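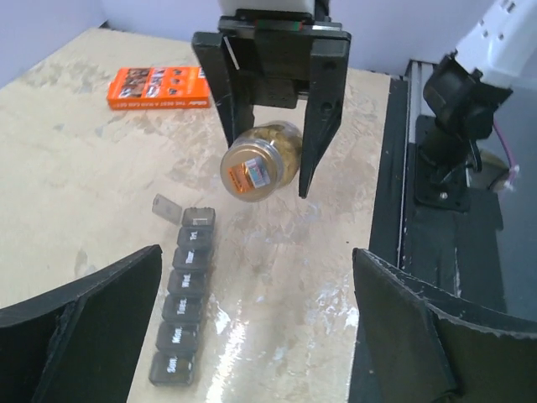 マーブル模様の天板（ベージュ系）

ブリサ製本教室について

ブリサ製本教室（Brisa）は、手製本と本の修理を教える教室です。運営は株式会社イネオ（Ineo）が行っています。教室はウェストステッドビルの二階にあり、同じ階に修理の受付と材料の売り場があります。

教室では、紙を折るところから表紙を仕上げるところまで、一冊の本を自分の手で作る方法を学びます。受講する方の多くは製本の経験がありません。趣味で通う方、図書館や学校で本の補修を担当している方、版画や写真の作品を本の形にまとめたい方など、目的はさまざまです。年齢の上限はありません。中学生以上の方であればどなたでも受講できます。

このページでは、教室の成り立ち、講師、コースの内容、修理の受付、材料の扱いについて説明します。受講料と空席の状況は「受講案内」のページをご覧ください。

教室の成り立ち

イネオはもともと、事務用の帳簿と伝票を作る会社でした。罫線の入った紙を仕入れ、注文に応じて綴じ、布やクロスで表紙をつけて納めるのが主な仕事です。会計の作業が画面の上に移るにつれて帳簿の注文は減り、作業場には使われない締め機と断裁機が残りました。

そのころ、取引のあった学校の図書室から、背の壊れた本を直せないかという相談を受けました。帳簿の綴じと書籍の綴じには共通する部分が多いため、試しに引き受けたところ、翌月には別の学校からも本が届きました。これが修理の仕事の始まりです。

修理を続けるうちに、自分で直せるようになりたいという声が学校の司書の方から出るようになりました。最初の講習は作業場の隅に机を並べて行ったもので、教材も決まった形のものはなく、持ち寄った本をその場で見ながら直し方を説明していました。参加者は毎回ほぼ同じ顔ぶれで、後半になると修理よりも新しい本を作ることに関心が移っていきました。

この講習を定期的な授業に改めたのがブリサ製本教室です。名称はスペイン語やポルトガル語で「そよ風」を意味する言葉から取りました。作業場に風がよく通ったことによる名前ですが、紙と糊を扱う作業では風は邪魔になるため、授業中は窓を閉めています。

ウェストステッドビルに移ったのは、作業場が手狭になったためです。以前の場所では断裁機のそばを通らないと洗い場に行けず、授業と修理の作業を同時に進められませんでした。現在は教室と修理室が壁で分かれています。移転の際、帳簿づくりに使っていた道具のうち、まだ使えるものはすべて持ってきました。罫引きの機械だけは重くて運べず、印刷の博物資料を集めている団体に引き取っていただきました。

教え方について

授業では、まず講師が手順を一通り見せ、そのあと受講者が同じ作業を行います。作業の速さには個人差があるため、全員がそろうのを待つことはしません。早く終わった方は次の工程に進み、時間のかかる方には講師がつきます。

最初の課題は全員共通で、中綴じの小さなノートです。紙を折り、目打ちで穴をあけ、糸を通して結びます。簡単な作業に見えますが、紙の目の向き、折りの強さ、糸の引き加減という、あとの工程すべてに関わることがここに含まれています。経験のある方にも同じ課題から始めていただいています。

紙の目とは、紙の繊維が並んでいる方向のことです。本を作るときは、原則として目が背と平行になるように紙を使います。向きを間違えると、開きの悪い本になり、糊をつけたときに波打ちます。授業では、紙を軽く曲げてみる、細く切って垂らしてみる、端を湿らせて反りを見るなど、目を調べる方法をいくつか試します。どの方法が分かりやすいかは紙の種類によって変わります。

糊は、でんぷん糊と酢酸ビニル系の接着剤を使い分けます。でんぷん糊は乾くのに時間がかかり、位置を直しやすく、後から水で剥がすことができます。酢酸ビニル系の接着剤は乾きが早く強度がありますが、一度固まると元に戻せません。新しく作る本では両方を使い、古い本の修理では原則としてでんぷん糊を使います。濃さは作業によって変えるため、受講者には自分で水を加えて調整していただきます。初めのうちは薄めすぎる方が多く、紙が伸びて表紙からはみ出すことがよくあります。

失敗した作品も持ち帰っていただきます。見返しに皺が寄った本や、角の折り込みがずれた本は、次に同じ作業をするときの見本になります。ご自宅に置き場所がない場合は教室で預かることもできますが、預かり棚の広さには限りがあるため、コースの修了までとしています。

講師の紹介

エグレ・パウラウスカス（Eglė Paulauskas）
主任講師。基礎コースと革装コースを担当しています。リトアニアの美術学校で版画を学び、自分の版画を綴じる必要から製本を始めました。来日後は印刷会社で加工の仕事に就き、その後イネオに入社しました。入社した当時は帳簿の仕事がまだ残っていて、背に布を貼る作業を担当していました。

授業は日本語で行います。道具の名前は、日本語の呼び名と、受講者が海外の本や動画で調べるときに必要な英語の呼び名を合わせて紹介しています。

「私が最初に作った本は開きませんでした。背に糊を入れすぎて、板のようになったのです。版画は良い出来だったので、結局ばらして綴じ直しました。綴じ直せるように作ることが大事だと、そのときに分かりました。今の授業でも、糸で綴じた本を一度ほどいて、もう一度綴じる課題を入れています。」（パウラウスカス）

サイード・アジミ（Saeed Azimi）
修理室の責任者。修理コースと材料の仕入れを担当しています。家具の修理工房で布張りと革の補修をしていた経験があり、革の漉き方については教室の中で最も詳しい人です。修理の見積もりはすべてアジミが本の状態を見たうえで作成します。

修理コースでは、直し方に入る前に、本がどこから傷んだのかを調べる時間を長く取っています。背が外れた本でも、原因は糊の劣化、綴じ糸の切れ、表紙の重さ、棚からの引き出し方などそれぞれ異なり、原因によって直し方も変わります。

「天に指をかけて引き出すと、背の上の端から破れます。学校の本はほとんどこの形で届きます。隣の本を少し奥に押して、背の真ん中を持つと傷みません。修理した本を返すときには、そのことを書いた紙を必ず一緒に入れています。」（アジミ）

このほか、和装本と箱づくりの授業には外部の講師を招いています。担当者は期によって変わりますので、受講案内のページでご確認ください。

コースの内容

基礎コース
中綴じのノート、糸かがりの並製本、布装の上製本を作ります。全5回で、上製本は最後の二回に分けて仕上げます。糊を入れた本は締め機で重しをかけて次の授業まで置いておくため、途中の回を欠席すると作業の順番がずれます。欠席の予定がある方は申し込みの際にお知らせください。補講の枠を案内します。

基礎コースで使う布は、裏打ちの済んだ製本用クロスです。色は売り場にあるものから選べます。ご自身で用意した布を使いたい場合は、裏打ちが必要です。裏打ちの方法は布装コースで扱いますが、基礎コースの方には教室で裏打ちをしてお渡しすることもできます。着物の生地のように薄くて伸びる布は時間がかかりますので、早めにお持ちください。

布装コース
基礎コースを修了した方が対象です。布の裏打ち、丸背の作り方、花布の編み方、題箋の貼り込みを学びます。丸背は、綴じた本の背を金槌で少しずつたたいて丸みをつける作業です。音が出るため、この作業のある回は建物の決まりにより午後6時までに終えています。

花布は背の上下につく飾りの布で、現在の本では既製品を貼ることが多い部分です。このコースでは絹糸を使って手で編みます。目が細かく、慣れないうちは一冊分を編むのに授業一回をまるごと使います。手元の見え方に不安のある方には拡大鏡をお貸しします。

革装コース
布装コースを修了した方が対象です。山羊革と仔牛革を使い、半革装の本を作ります。革の端を薄く漉く作業がこのコースの中心です。漉きが厚いと角が浮き、薄すぎると穴があきます。最初の数回は端革で練習し、漉いた厚みがそろってから本番の革に進みます。

漉きに使う刃物は教室のものをお貸ししますが、続けて受講する方にはご自分の刃物を持つことを勧めています。研ぎ方も授業の中で説明します。研ぎの時間は当初のカリキュラムにはありませんでした。切れない刃で無理に漉いて革を破る方が多かったことから、今では初回に入れています。

修理コース
学校や図書館で本の補修を担当している方と、ご自宅の本を直したい方が対象です。ページの破れ、外れたページの差し込み、背の直し、表紙の付け替えを扱います。直したい本をお持ちいただけますが、初回は教室で用意した練習用の本を使います。

粘着テープで補修された本の扱いについても、一回分の時間をあてています。一般の粘着テープは年月がたつと変色し、糊が紙に残ります。剥がし方はテープの種類と紙の状態によって異なり、剥がさずに残したほうがよい場合もあります。授業では両方の例を見ながら判断の仕方を学びます。

ルイク（Luik）
ルイクは、教室で作っている製本キットと、それを使った短時間の講座の名前です。断裁済みの紙、表紙用の厚紙、クロス、麻糸、針が一組になっていて、糸かがりの小型ノートを一冊作ることができます。講座では目打ち、へら、糊をお貸しします。受講の前に一度試してみたい方は、こちらからお申し込みください。

キットだけの販売も行っています。説明書は図を中心に作りました。最初の版は文章が多く、針を通す順番が分かりにくいという指摘をたくさんいただいたため、かがりの図を大きくし、糸の向きを矢印で示す形に改めています。旧版の説明書をお持ちの方には新しいものをお送りします。

一日の流れ

教室は午前10時に開きます。午前の授業が終わると、糊の刷毛を洗い、机を拭き、午後の授業の紙を配ります。刷毛に残った糊は固まると取れなくなるため、片付けは受講者の方にもお願いしています。

午後の授業の後、夕方からは自由作業の時間です。コースを受講中の方と修了した方は、この時間に教室の机と道具を使うことができます。講師は修理室にいることが多いので、質問があるときは声をかけてください。断裁機は講師が操作します。紙を切りたい方は、寸法を書いた紙を添えて受付の箱に入れておいてください。午後の授業の前にまとめて切っています。

自由作業の時間には、課題と関係のないものを作る方も多くいます。レシピを書きためる帳面、子どもの絵をまとめた画集、登山の記録、亡くなったご家族の手紙を綴じたものなどです。手紙や絵のように大きさのそろわない紙を綴じるには、足と呼ばれる細い紙を台にして貼り足す方法があります。コースの課題には入っていませんが、希望があれば個別に説明します。

修理の受付

修理は、個人の方からも、学校や図書館などの団体からも受け付けています。修理室がこれまでに直した本は3,408冊です。受付台帳に記入のあるものだけを数えており、作業場で講習をしていたころにその場で直した本は含めていません。

よく届くのは、辞書、聖書、楽譜、絵本、料理の本です。いずれも繰り返し開かれる本で、背の傷みが目立ちます。楽譜は譜面台に置いたときに平らに開く必要があるため、背を固めすぎないように直します。絵本は見開きの中央まで絵があるので、綴じ直すときに糊の幅をできるだけ狭くします。辞書は紙が薄く、裁ち直すと爪かけの位置が合わなくなることから、小口には手を入れません。

受付の流れは次のとおりです。

まず、本をお持ちいただくか、状態の分かる写真をお送りください。窓口でのご相談は約30分です。本を開いて状態を確認し、どこまで直すかを相談します。読めるようになればよいのか、元の姿に近づけたいのかによって、作業の内容と費用が大きく変わります。

次に、見積書をお出しします。金額にご了承いただいてから作業を始めます。見積もりの後に取りやめる場合、費用はかかりません。

作業が終わったら連絡を差し上げます。お渡しの際に、直した箇所と使った材料を記した作業票を添えています。将来また修理が必要になったときに、どの糊を使ったかが分かると作業がしやすくなりますので、本と一緒に保管してください。外した古い糸や背の布も、希望される方には袋に入れてお返しします。

年度末と夏休みの時期は学校からの依頼が重なり、お待たせすることがあります。4月に使い始める教科書や楽譜の修理は、早めにご相談ください。

お受けできないものもあります。かびの生えた本は、ほかの本に移るおそれがあるため修理室に入れることができません。乾燥と清掃を行う専門の業者をご案内しますので、処置の後にお持ちください。文化財の指定を受けた資料や、美術品としての価値が高い古書についても、保存修復を専門とする機関に相談されることをお勧めしています。

材料と売り場

売り場では、授業で使うものと同じ材料を販売しています。紙、厚紙、クロス、革、糸、糊、へら、目打ち、針などです。受講していない方もお買い求めいただけます。

製本用クロスは切り売りをしています。見本帳を置いていますが、小さな見本と一冊の表紙とでは色の印象がかなり違います。迷われる方には、見本として作った本を出しますのでお声がけください。仕入れ先の都合で廃番になる色があり、同じ色で続けて作りたい方には必要な分をまとめて買っておくことをお勧めしています。

糸は麻糸が中心で、太さを数種類そろえています。蝋を引いたものと引いていないものがあります。教室では、蝋引きしていない糸に自分で蜜蝋を引いて使います。引き加減を調整できるためです。

革は一枚ごとに大きさと傷の位置が異なります。売り場では一枚ずつ広げて見ることができます。端革は袋に詰めて販売しており、漉きの練習や小物づくりに使えます。

断裁で出た紙の切れ端は、教室の入口の箱に入れてあります。ご自由にお持ちください。近くの保育園や学童保育でも工作に使っていただいています。

学校・団体向けの講習

学校の司書の方や図書館の補修担当の方を対象に、出張の講習を行っています。内容は修理コースをもとに、それぞれの場所にある道具でできるものに組み直しています。締め機のない場所では、板と重しを使った方法を説明します。重しは煉瓦を布でくるんだもので十分です。

事前に、普段どのような傷みが多いかを伺います。可能であれば、廃棄の決まった本を練習用に用意していただきます。講習で直した本が書架に戻ることもあります。

児童や生徒を対象にした製本の授業もお引き受けしています。卒業の文集や、総合学習の記録を自分たちで綴じたいという依頼が多くあります。針と目打ちを使う作業なので、先生方にも一緒に入っていただきます。人数の多い学年では、穴をあける作業を教室で済ませてから持ち込むことがあります。

作品展

年に一度、受講者と修了者の作品展を開いています。会場はウェストステッドビルの一階です。出品に審査はなく、コースの課題でも自由作品でもかまいません。昨年の展示には100点が並びました。

展示した本は、作者が了承したものに限り、手に取って開くことができます。本は開いたときの動きや重さも出来に関わるので、なるべく触れる形で展示していただくようお願いしています。手袋は用意していません。手を洗って乾かしてからご覧ください。

会期中は、ルイクの講座を会場の一角で行います。修理の相談も受け付けますが、本はお預かりできません。お預けになる方は、お手数ですが二階の受付までお持ちください。

会社の概要

運営会社　株式会社イネオ（Ineo）
教室名　ブリサ製本教室（Brisa）
所在地　ウェストステッドビル二階
事業内容　製本教室の運営、書籍の修理、製本材料の販売、帳簿の製作

帳簿の製作は現在も続けています。数は少なくなりましたが、寺院の過去帳、旅館の宿帳、学校の沿革誌など、手書きで残すことが決まっている記録の注文があります。紙の種類、罫線の幅、表紙の布を指定してお作りします。以前に納めた帳簿と同じ仕様で作り直すこともできます。その場合は、古い帳簿の寸法と表紙の写真をお知らせください。

お問い合わせの前に

見学は授業のある時間に受け付けています。作業の妨げにならない範囲でご覧いただけますので、前日までに連絡をお願いします。

駐車場はありません。団体で多くの本を持ち込まれる場合は、建物の裏の搬入口を使えるように手配します。階段での運搬になりますので、箱は小さめに分けてください。本を詰めるときは背を下にするか平らに重ね、小口を下にして立てないようにお願いします。

電話は授業中につながりにくくなります。お急ぎでないご用件は、問い合わせフォームをご利用ください。修理のご相談には、本の大きさ、おおよその厚さ、傷んでいる箇所を書き添えていただけると、早くお答えできます。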